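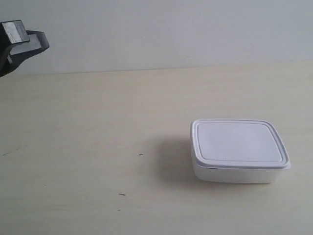 Why do boxes have lids with bumpy edges?

I love a good storage box. I keep my felt pens in one, my fossils in another, and there's one under my bed that I'm a bit scared to open! But have you ever turned a box lid over and had a proper look at it? I did last week, on a plain old table, and I spent ages on it.

First, the edge. Lots of plastic lids have a raised rim with ridges and grooves running along it. Try bending a flat sheet of paper - easy, it flops. Now fold it into a zigzag and try again. Much stiffer! The ridges on a lid do the same job as your folds, so the maker can use thin plastic and the lid still won't sag.

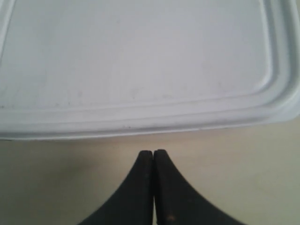 Then there are the corners. They're nearly always rounded. A sharp corner is a weak spot where cracks like to start, and it hurts a lot more when you bump your elbow on it (ouch).

Lids get scruffy too. Plastic is softer than you might think, so grit and keys and other boxes leave little scratches, and dust loves to settle near the rim. A damp cloth gets rid of the dust, but the scratches are there to stay. I like them - they show a box has been busy.

Want to test your own lid? Lay it flat on a table, put one sheet of paper in the middle, then another, and keep going. I got up to 171 sheets before I ran out of paper. Then try 46 coins, spread out. Does the middle dip? Crouch down so your eyes are level with the tabletop and look along the edge.
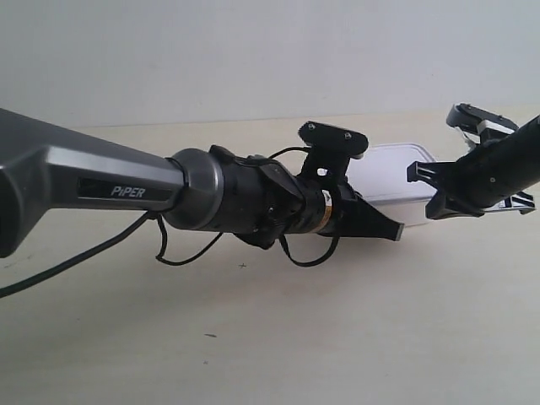

A tabletop makes a good place for testing.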